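Stavel Community Help > Robots and automation > Rules and good practice

Do we need a written reach-in rule for a two-arm bench cell?

Posted by Karla Aguirre, 11th October

We have a two-arm cell handling small motor parts on a plain table. The arms are slow and the parts are light. I am writing the work instruction and I'm stuck on one point. The operators want to reach in and straighten a part while one arm is holding something and the other is idle. Their argument is that an arm standing still is safe enough. Our arms do have a speed limit set, but there is no fence, just wall panels.
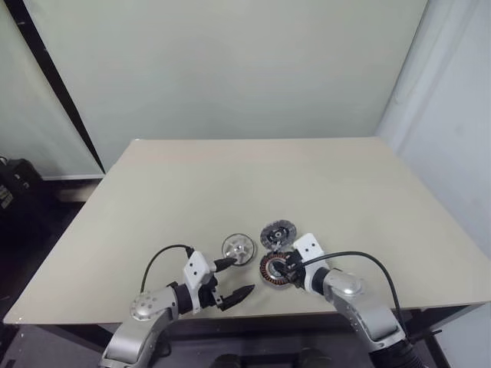 The old instruction from our Pelletier line says "no hands on the table in automatic mode" and stops there. It says nothing about an arm that is paused with a part in its fingers, and nothing about who may open the gripper by hand. Do I need to cover those cases, or is the one line enough? We have 6 operators, and in January two of them move to another shift where there is no technician.

Trí Doãn

Cover them. Standing still and stopped safely are two separate states. An arm waiting for the other one can start again with no warning, so treat idle as moving. What we use:

Hands stay off the table unless the cell is in a protective stop and the status light confirms it.
A paused arm holding a part gets the same treatment as a moving one.
Only a trained person opens a gripper by hand, with the other hand under the part.
Restart is from the button outside the reach of both arms – never from the pendant while leaning over the table.

Look at ISO 10218 and ISO/TS 15066 for the background. They don't write your instruction for you. You still need a risk assessment of your own, and it has to include the parts and the fingers as well as the arm. A slow arm with a pointed fingertip can still hurt someone, and the same goes for pinching between a finger and a metal rim. If you change the fingers or add a part type, go back and redo that section. Ours runs to 5 pages and most of it is about the grippers.
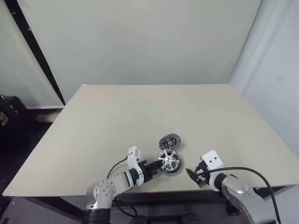 Kimie Okabe disagreed with the part about trained people only. On a shift with no technician, she wrote, that rule means a jammed part sits there until morning or somebody breaks the rule. Her site trains every operator to release a gripper, which takes 40 minutes, and keeps a sign-off sheet at the cell.

Trí Doãn

Fine by me. Trained can mean all of them, as long as there is a record.

Thiện Âu

just put a light curtain on it and be done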